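Recipe Group – Minutes
6/6/23, Pikum Hall, back kitchen

The meeting opened at the usual time. Minutes of the last meeting were accepted with one correction: the lemon bars bake in a glass dish, and the time should be adjusted for metal.

1. Summer cookbook
The draft now has 100 recipes. The salads chapter is finished. Pickles and relishes still needs a final read, and two of the chutneys are close enough that they will be printed as one with a variation underneath. Hetitz Printing has quoted 479 dollars for the first run, spiral bound. Agreed to accept.

2. Strawberry rhubarb jam
Three versions were tasted on plain crackers. The first was too sweet. The second set well but the rhubarb was lost. The third, with less sugar and a longer simmer, was preferred and goes in the book. The yield still has to be checked, as the draft says six half-pints and the test batch made five.

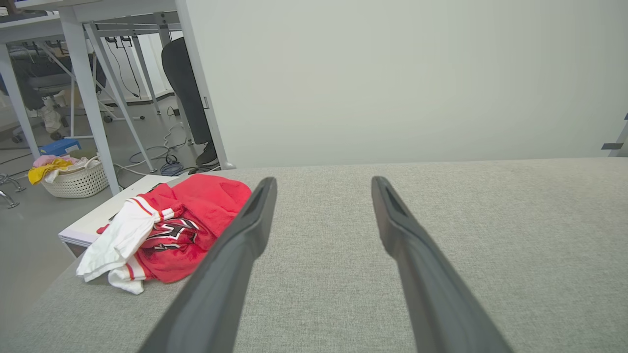 Does the jam need boxed pectin? The chosen version is made without it – the fruit is cooked with lemon juice until it passes the cold plate test.

3. Potato salad
Two recipes were sent in, one with mayonnaise and one with a warm vinegar dressing. Both will be printed. The mayonnaise version calls for "enough celery," and this will be changed to a measured amount. The Kiss brand mustard named in the vinegar version will be listed as grainy mustard.

4. June potluck
Main dishes, sides and desserts are covered. More bread is needed. Almost 40 people have signed up. Cold dishes are to arrive chilled and go straight into the refrigerator. Each dish should have a card listing nuts, eggs and dairy.
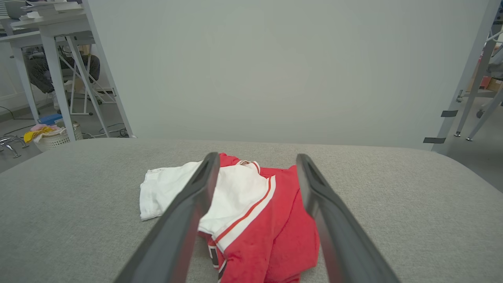

Ila asked whether the slow cookers could be split between two outlets, as the breaker tripped last year with the baked beans half warm. Agreed. Beans and pulled pork will go on the far wall.

5. Money
Balance is 560 dollars before the printing bill. No other bills are due.

6. Next time
Members are to bring a zucchini dish, sweet or savory, with the recipe written out in cups and spoons. Blackberry cobbler was held over.

Meeting closed after cleanup.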